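COLTURBRIDGE BUSINESS PARK TENANT NEWSLETTER
November

Plaza paving: joint survey and winter program

The joint survey of the main plaza is complete. It was carried out by Kęstutis Lapiņa of Catudska, the paving contractor, and covers the whole slab surface between the office buildings and the bank. Tenants asked for the findings in plain form, so they are given below without the full schedule of readings.

The slabs themselves are sound. No panel was found to be rocking under load. Surface wear consists of scuffing and darker patches, and neither affects drainage or grip. Cleaning is not included in this program.

The joints are a different matter. The plaza is divided into large panels so that the concrete can expand and contract without cracking at random. Each joint is filled with a flexible sealant that keeps water out of the bedding layer. Where the sealant has pulled away from the slab edge, water gets in, and a few freezing nights can lift the edge enough to catch a shoe or a cart wheel. 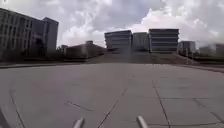
Of the joints inspected, 31 need to be raked out and resealed. A further 49 have minor loss of bond and will be checked again in spring. The curved joints take longer than the straight ones, as the old sealant has to be cut by hand along the radius.

Short broken lines within a panel are being recorded separately. Catudska will measure the width of each one and return to it after the first hard frost. Any that have widened will be routed and filled. The rest will be left alone, as filling a stable hairline tends to make it more visible and adds nothing to its strength.

The sealant is a gray two-part product from Pärn. It needs a dry joint and a slab temperature above the supplier's minimum, so work will start in the late morning and stop by 3:30 p.m. If rain is forecast, that day's section moves to the next dry day. Section notices will be posted in each lobby the afternoon before.

Walking routes will stay open. No more than 2 panels will be coned off at a time, and the contractor will leave a clear path to the steps. Please keep carts and hand trucks off fresh sealant for the full curing time shown on the notice. Foot traffic can cross sooner, but heels will mark it.
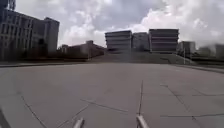

Steps and edges

The steps were inspected on the same visit by Sławomir Tomaszewski of Trolham, who handles stonework for the park. He reported no loose treads. The joint where the bottom step meets the paving will be resealed along with the plaza joints, using the same product.

The low edge on the bank side is to be checked for movement once the adjoining panels are finished. Soil that washes down onto the paving will be swept back before sealing begins.

Deicing

Rock salt should not be used on the plaza this winter. It shortens the life of new sealant and pits the slab surface. Tenants who treat their own entrances are asked to switch to the calcium magnesium acetate kept in the loading dock store. It is available in 30-pound bags; sign the sheet by the door when taking one.

Questions about section dates go to the site office.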